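My sister asked me last week if she should hold off on a new dishwasher and just wait for a robot to do the whole kitchen. I told her to buy the dishwasher!

I do follow this stuff (too much, my husband would say), and I love it. I've watched 11 clips of robots folding shirts since August and I cheered at every one. But a shirt is forgiving. You can grab it anywhere and it doesn't chip.

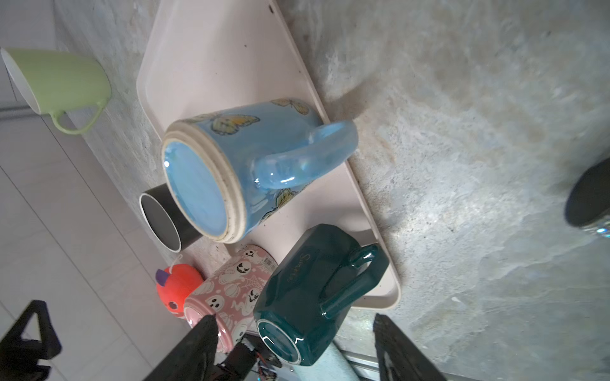
Mugs are where I'd put my money if you want to know how far along we are. Every handle is a different shape, the glaze is slick, and once they're lying on their sides and leaning on each other, moving one can roll the next. My seven-year-old sorts that out without looking up from her cartoon - she just feels her way in.

Uldis Kütt, who used to fix packing machines at Voner, thinks we'll have a decent kitchen helper in a few years. Maybe so. He also says he'd let it near his own cups today, and I wouldn't, not the ones I like. Give me a machine that can clear a counter 30 nights in a row with my kids' junk all over it, and I'll happily write the check.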